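Bin Picking Group: Asking the Arm to Change Its Mind

Most of the work in our corner of the lab this past term has been about a narrow question: what should a robot do in the last moments before it closes its gripper? Henrik Schmieder and Eino Partanen have been working on it since the spring, and they now have a result that is solid enough to share with the rest of the department. A longer write-up is on its way. This item covers the method, what came out of it, and what is still open.

The usual way to pick an object from a bin goes like this. The system takes a view of the bin, a network scores a large number of possible grasps, and the arm drives to the best one. By the time the gripper gets there, the decision is old. If the estimate was off by a little, the fingers land on an edge, push the object aside, or close on nothing. The arm then backs out and the whole cycle starts over.

Backing out is the expensive part. A large industrial arm is quick when it has room to move, but inside a bin it has to slow down, and it has to come out far enough to clear the walls before a new view is any good. In our logs, a missed pick cost far more time than a good one. Sabine Kasten, who looked after the timing data, pointed out early on that improving the first guess would only get us so far. We already had a decent first guess. What we lacked was a cheap way to fix a slightly wrong one.

The method, which goes by the name Rinik in our code and now in conversation too, splits the pick in two. The first half is the same as before. The arm is sent toward the best-scoring grasp, but it is sent to a point above it and told to arrive slowly. From there, a second and much smaller network takes over. It proposes short corrections – a shift sideways, a turn of the wrist, a change in height – and gives each one a value. The arm takes the best correction, and then the network is asked again. After 4 corrections at most, the gripper has to close or give up.

The limit matters. Early versions had no limit, and they would dither. The arm would shift left, then right, then left again, each move scored slightly higher than staying put. Eino tried adding a penalty for movement, which helped with the dithering but also made the system lazy when a real correction was needed. A hard cap turned out to be simpler, and it has the side benefit that we can say in advance how long a pick can take. 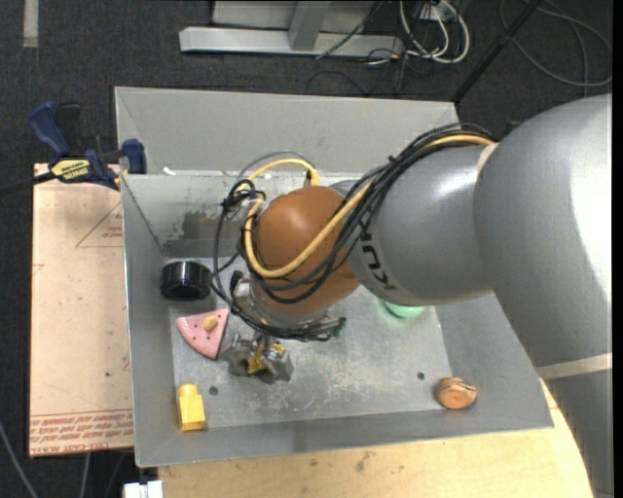

Training the second network took more thought than building it. We did not want to label anything by hand. We also did not want to rely on simulation alone, because contact with the walls and between objects is the part our simulator gets wrong most often. The approach we settled on was to collect attempts on the real arm and deliberately spoil them. The first network would choose a grasp, the software would add a random offset to the target, and the arm would be left to deal with it. Each attempt was stored with the offset and with the outcome.

We collected 4000 attempts that way. That is small by current standards, and it was a choice. Joscha Wunderlich argued that a method other groups could use should not need months of robot time, and the rest of us agreed, partly out of principle and partly because we share the cell with another project and could only run in the evening. The network starts from weights trained in simulation and is then tuned on the real attempts. Training on the real attempts alone gave us a network that was good near the middle of the bin and poor everywhere else.

The trick that made the small data set go further is one we borrowed from reinforcement learning. When an attempt with a known offset fails, we know more than that it failed. We also know which correction would have brought the gripper back to the grasp the first network wanted. We don't know whether that grasp would have worked, so it would be wrong to treat the correction as a success. We give it a partial value in place of a full one, and the size of that value is learned along with everything else. Henrik tested a fixed value first and it did worse on every set we tried.

Now the result. On the test set, which uses objects that were never part of training, the corrections reduced missed picks by 40 percent compared with the first network alone. The average time per pick went up slightly for picks that would have worked anyway, since the arm slows down to ask for corrections. Over a whole run that extra time was more than paid back by the cycles we no longer had to repeat.

The gain is uneven. It is largest for round objects, where a small sideways error is enough to make the object roll away from the fingers. It is smaller for blocks, which tend to straighten themselves against the gripper even when the approach is a bit off. Objects resting against a sloping side of a bin are in between. The corrections help there, but often the best thing the network can do is give up early, and we had to be careful about how we counted those. In the numbers above, giving up counts as a miss.

There were also things that did not work. We tried to let the second network ask for a completely new grasp on a different object if it didn't like the one it was given. It used this far too often. It learned that the easy objects were always somewhere else, so the hard ones were left until last, and the end of every run was a string of failures. We took the option out. Hooman Fallahi thinks it can be made to work if the value of a pick takes into account what is left in the bin afterward, and he plans to look at that next.

We also tried feeding the network the motor currents of the arm in the hope that it would notice light contact. The signal is there if you plot it by hand, but it is buried in everything else an arm of that size is doing, and the network got nothing from it. A proper force sensor at the wrist would be the way to go. We have left it out for now because we wanted to see how far the plain setup could get.

A few practical notes for people who might want to use the method on their own hardware:

The correction network is small enough to run on the same machine as the arm controller interface. We saw no need for a second computer.

The slow arrival above the grasp point should be tuned first, before any data is collected. We changed it halfway through and had to throw out the earlier attempts.

Random offsets should be drawn wider than the errors you expect. Ours were too narrow at first, and the network was confident and wrong as soon as it met an error larger than any it had seen.

If your bin has sloping sides, check the collision model of the gripper and its cables against them by hand. Cables move, and the model does not know that.

Sabine is cleaning up the attempts so they can be released together with the code, including the failed ones. The aim is to have both ready in September. Until then, anyone in the department who wants an early copy can ask her directly, with the warning that the file format will change at least once more.

Eino and Henrik will give a short talk on the method at the next group meeting, with time for questions afterward. Joscha is also looking for 5 or more objects that are awkward to grasp and that you don't need back soon. He would like them to be rigid, dry and no larger than a fist. They can be left on the shelf by his desk, with your name on them if you want them returned.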